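A pressure cooker is a closed pot that cooks food in steam held above normal air pressure. Water boils at a higher temperature inside it, so beans, grains and tough cuts of meat cook in less time.

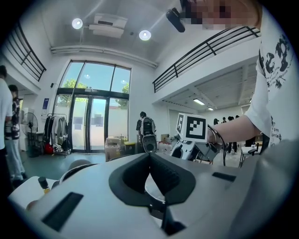
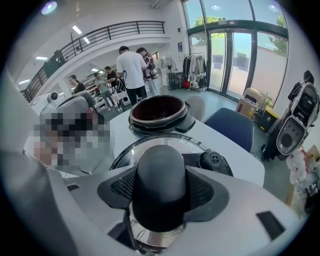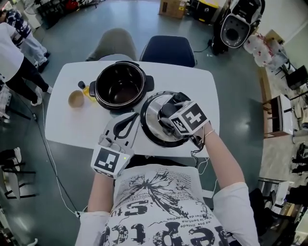

By Kiri Baxter and Rangi Pryor

Most models use a locking lid, a rubber seal and a valve that lets out extra steam. Electric types — often sold as multicookers — add a timer and a heat sensor. The Ashby household survey of 305 homes found that almost 4 in ten owned one. The seal should be washed after use and replaced when it cracks.

Last updated: 6 Jan 2021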